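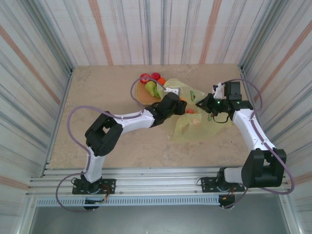
4 min read

March
By Mahmoud Salem

Speaker notes: Produce waste at small grocers

Open with the Rutdale numbers. The store tracked 1146 pounds of produce over the trial and threw out 156. Pause so people can write that down.

Most of the loss was bagged greens and soft fruit. Staff were stacking new deliveries in front of old ones. Ask who in the room has done this. Raise own hand.

Explain the shelf change. Old stock moves forward before the truck is unloaded. It takes some 30 minutes a morning. Ronaldo Macapagal ran the early shift and can take questions on staffing.

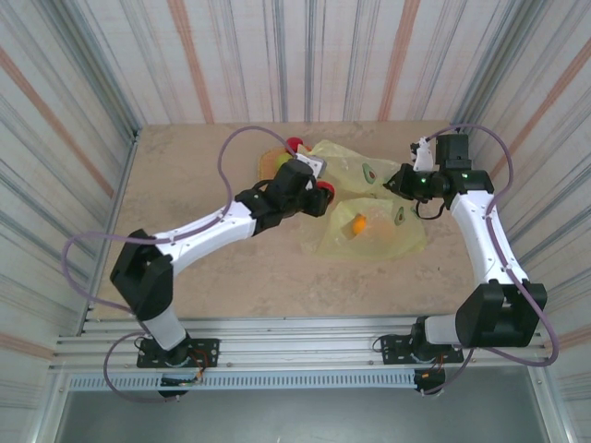

Vol. 7, No. 2

Next, loose versus bagged. Customers at Rutdale bought fewer apples at a time when they were loose, but came back sooner. Don't claim this holds for every store. Lopes saw no difference.

Markdown stickers: go quickly, the handout covers it. Mention that Lopes puts them on at 4 p.m. and Rutdale at noon.

If time is short, skip the compost section and go to questions.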